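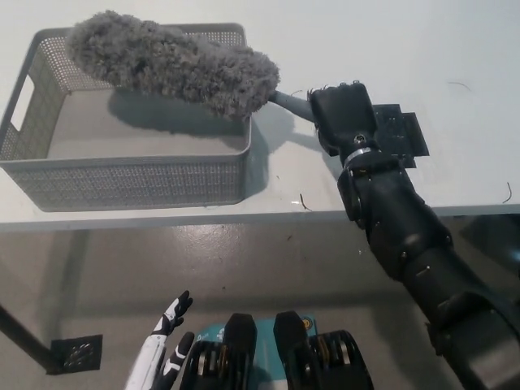

**Ticket 209: right hand lets go early on the tidy-up demo**
Opened by: Garnet Kennedy
Status: open, workaround in place for the open day
Priority: please!!

Hi Mieke, me again. Visitors are through the door at 10:00 tomorrow and the tidy-up routine is misbehaving, so I'm writing everything down as I go and you can shout when you spot what I've done wrong.

What should happen: the robot picks the duster up by the handle, carries it over the basket, lowers it, opens the right hand, goes back to the start pose. What I'm getting on some runs is the hand opening while the duster is still well up in the air. It mostly lands in the basket anyway (it's a duster, it lands like a cat) but it looks like a fumble, and Francine has already promised the school group a "gentle" robot.

**14:10** Ran it 18 times with the Mandagi profile, nothing changed from last month. Early release on 3 of them. No error on the console, it thinks it did a lovely job every time.

**14:35** Swapped the duster for the plain wooden spoon from the kitchen. No early release at all, but I only had patience for a handful of goes. So is it the fluffy head? My theory is that the depth reading catches the fibres and decides it's touched the bottom of the basket. Mohcine says the theory is rubbish and it's the wrist force threshold. We have a biscuit riding on this.

**15:05** Restarted the Vernent service, recalibrated the right wrist, ran again. Still did it, second go.

**15:20** Had a look in the settings and the contact threshold is down at its lowest step. Did somebody turn it down for the egg demo in January? I've not touched it, promise. Put it up by 2 steps and it now lowers properly, though it does press the duster into the basket a bit before letting go. Doesn't seem to mind.

**15:50** Clean runs since then. Mohcine is being unbearable and has had his biscuit.

Reply from Mieke Postma, 16:15
> Yes, the egg demo, sorry, that was me. Leave it where you've put it. Can you send me the wrist log from one of the bad runs and one of the good ones? I'd like to see if the handle is slipping a little in the grip on the way down, that would look the same from your side. And wipe the table before you start tomorrow, there are hairs on it and they show up terribly on the big screen.

**16:40** Logs are in the shared folder under Zotau, bad one first. Will wipe the table! Also going to slow the approach down for the first session so the children at the back can see what the hand's doing, and Safta is standing by the stop button for all of it.

Leaving this open until you've had a look at the slipping thing. If it goes again tomorrow I'll switch to the spoon and say nothing to Francine.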